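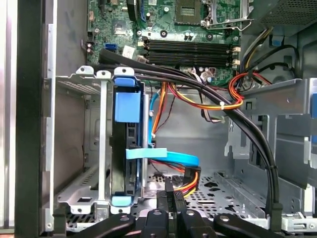 Vendance will host its spring sale of collector automobiles at the Darwish Pavilion on 5/5/26, the first time the firm has held an auction at that location. The catalog lists 70 vehicles, led by a group of 20 prewar touring cars from a single private collection. Bidders may also view service records on site at desktop computers of the ordinary kind, with a green motherboard and four black memory slots inside. Registration opened in January and remains available through the Vendance office. 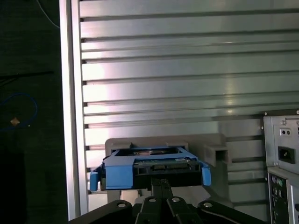 Of the cars on offer, 47 will be sold without reserve. These include a Dresar coupe in its original paint and a Prostau roadster restored to factory specification. Buyers are asked to arrange transport within 4 days of the sale.
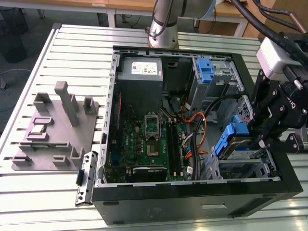
Desktop computer with the side panel removed and the power supply and motherboard exposed.

Preview hours and catalog orders are listed on the registration form. Admission to the preview is free to members.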